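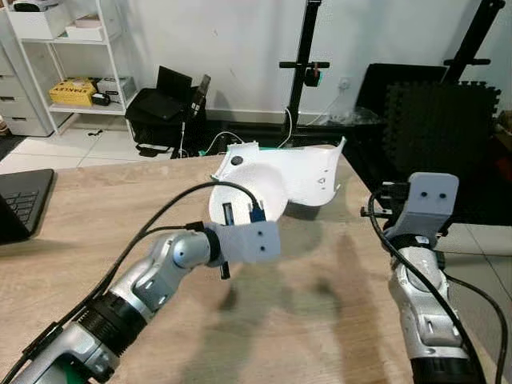 Dornever's view, given over the phone this morning, is that a waiting period is a waiting period, and that I should have read the schedule before assuming the income protection would start paying from the day I signed off. The adviser was polite about it. The deferred period on my policy is 9 weeks, counted from the first day of certified absence, and the first payment falls a month in arrears after that.

August 14, 2021. Spent the rest of the morning with the file open, writing down what I hold and what each part does.

Income protection (Dornever). Pays a share of gross earnings up to age 65. Own-occupation definition, which I had forgotten and was pleased to find. Level benefit, no indexation. I ticked the cheaper box at the time – inflation has been eating it since.

Critical illness (Hastden). Lump sum, fixed list of conditions. Back trouble is not on the list and never was. The survival clause is in section 7, in smaller type than the rest.

Life cover (Plular). Decreasing term, tied to the mortgage. It is not written in trust. Any payment would go into the estate and wait for probate. The trust form is a free download, two pages plus a witness sheet. Printed it. Not yet signed.

The adviser asked whether my employer's sick pay runs for the whole of the deferred period. It does not. Full pay stops at the end of week seven, so there is a gap of two weeks with statutory pay only, and then the month in arrears on top. I worked it through twice. Savings will cover it if the car passes its test.

A shorter deferred period would raise the premium from £67 to £94 a month, and a change now would mean fresh underwriting with the back on record. They would exclude it, I should think. Left as it is.

Mykhailiuk sent a renewal quote for the buildings cover as well, with the excess doubled and no mention of it in the letter. Found it on the second sheet. Put it to one side until December, when the present term ends – the old excess stands until then.

To do: claim form part A, consent for medical records, last three payslips. Part B goes to the surgery. Posted nothing today. The printer ran out of black halfway through the consent form, so that one has to be done again.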